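Notebook, cell planning, December. Tuesday, started 9:40

Back on the purchase question. Hauwa wants a number by the end of the month and I would like it to be a number I still believe in by spring. Notes so far, messy.

What we are being asked to choose between:

Nitov - quote for a second two-arm cell, complete. Arms, rail, grippers, wrist cameras, controller, enclosure. One invoice, one phone number. The sales person used the word "turnkey" often enough that I stopped writing it down.

Wikau - arms only. We do the frame, the rail, the wiring, the lighting and all the swearing.

Do nothing - keep the one cell, spend on spares and on hours. It isn't on Hauwa's list. I am putting it on mine.

The Nitov case rests on throughput. Their sheet says a second cell doubles our runs. I don't see how. Our log for the last month shows 426 attempted runs, and the arms were not the slow part of the day. The slow part was resets: putting objects back, swapping the floor covering, changing the wall prints, finding the thing that went missing. One person does that. Two cells and one person gives you two cells waiting for one person. Tanko disagrees and thinks one cell can run while the other is being reset. Fine on paper. I asked him to try it with a stopwatch and a pretend second cell marked out in tape, and he said he would. No result yet.

Spares. Lawal list price for a gripper finger set is $38, and we go through them faster than I budgeted. Shipping on small orders is absurd, so order in bulk or don't order. If we buy Nitov we can't use Lawal fingers, different bolt pattern. So we would hold two kinds of spares. That cost is not in the quote and should be added by us before anyone compares totals.

Service plan. Nitov wants $4000 a year. Read the terms twice. Covers the controller and the joints. Does not cover cables, cameras, grippers or "consumable surfaces." Went back through our repair notes and nearly every entry is a cable, a camera or a gripper. So we would be paying for cover on the parts that have given us no trouble. Ask whether the plan can be dropped from the bundle. I expect they will say the discount goes with it.

Wikau. Cheaper on the page. The arms look decent and their manual is readable, a point in their favor. But their lead time has moved twice since the first email and they still haven't said what the cable exit looks like at the base. On a shared rail that matters. Gernarard had extrusion in stock last time and cut it to length correctly, so I'd use them again for the frame if we go this way.

Props. Everyone laughs at this line and then everyone spends it. I have $200 down per quarter and we went over. Easels, dustpan sets, plastic fruit, baskets, tablecloths. They are cheap one at a time. A second cell means a second set, or carting one set back and forth, and then see above about the thing that went missing.

11:15, at the cell with the tape measure. Wanted to check how much floor the arms really use before agreeing to anybody's enclosure size.
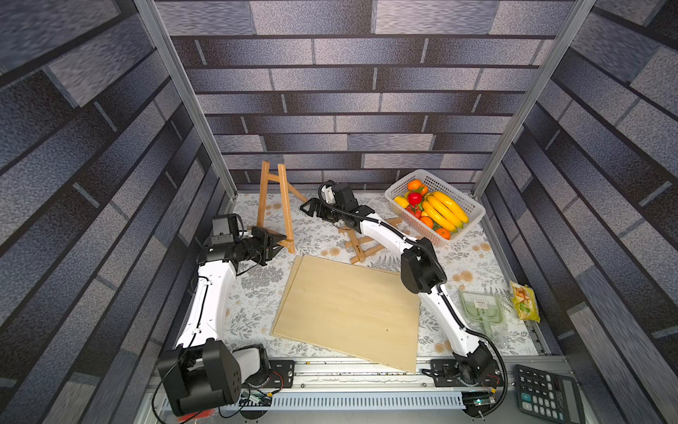 Present cell, both arms on the front rail. One easel up, one flat, board in the middle, fruit basket in the back right corner.

Notes from standing there:

- The right arm's cable hose loops well outside the link. Any new enclosure has to allow for the loop as well as the reach. The Nitov drawing shows the reach only. Ask for a drawing with cables on it.

- Tall objects are the test. A standing easel uses up height that a basket of fruit never will. Their demo video had nothing in it taller than a mug.

- Front rail gets used as a shelf. There's a calculator at that end in the picture. I'd want a proper ledge in any new build, off the rail. Costs next to nothing if we draw it in now.

- Printed walls on three sides are worth keeping. Check that Nitov's panels will take a print. The quote says "finished panels" and I don't know what that means.

Where I am: not convinced on Nitov, half convinced on Wikau, and leaning toward spares plus more reset hours for one quarter, then look again with real timings. Hauwa will say the money may not be there next quarter. She may be right, but I don't think that makes it a good cell.

To do:
Tanko - stopwatch trial, write down the resets separately from the runs.
Me - email Nitov about the service plan, the cable drawing and the panels, all in one message so they can't answer just the easy one.
Me - chase Wikau on the base cable exit.
Hauwa - find out if the money can be split across two quarters.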